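Otamico to Open Second Parts Counter in Grudent

GRUDENT, 11 October 2020 – Otamico, the electronic components supplier, will open a second trade counter in Grudent next month. The new counter will serve repair shops, schools and hobby builders who until now have ordered by mail from the company's main warehouse in Wibisono.

The counter will keep 397 part lines in stock for same-day pickup. Resistors, capacitors, fuses and connectors make up most of the range. Items that are not held in Grudent can be ordered before noon and collected the following working day.

Otamico signed the lease on the 300-square-yard unit in September. Shelving and lighting are in place, and the order system is being connected to the one used in Wibisono so that customers can check stock at both sites with a single account.

"Small orders are a large part of what we do," said Sugeng Lau, general manager of Otamico. "A repair shop may need nine resistors of one value to finish a job. Paying for shipping on that makes no sense, and neither does waiting three days for it."

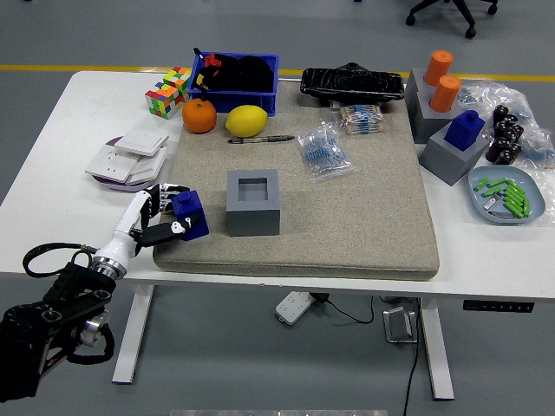 Bagged and taped resistors on a work mat.

Resistors will be sold in small bags and as taped strips, with no minimum quantity. Schools that open an account before the end of the year will receive a starter pack of 200 mixed parts. The pack comes with a printed value chart and a reorder form.

The company is also changing its labels. Each bag sold over the counter will carry the part value, the tolerance and the Otamico stock number in larger type. Customers had asked for this – the old labels were hard to read once a bag had been folded. Existing stock will be relabeled as it is replaced, and stock numbers will stay the same.

Deliveries to the Grudent counter will be handled by Sirnarex, which already carries Otamico's regional mail orders. Prices will be the same at both locations. The Wibisono counter will keep its current hours.

Trade customers do not need to register again. New customers can apply for an account at either counter or by mail.

Media contact: Otamico Press Office, Wibisono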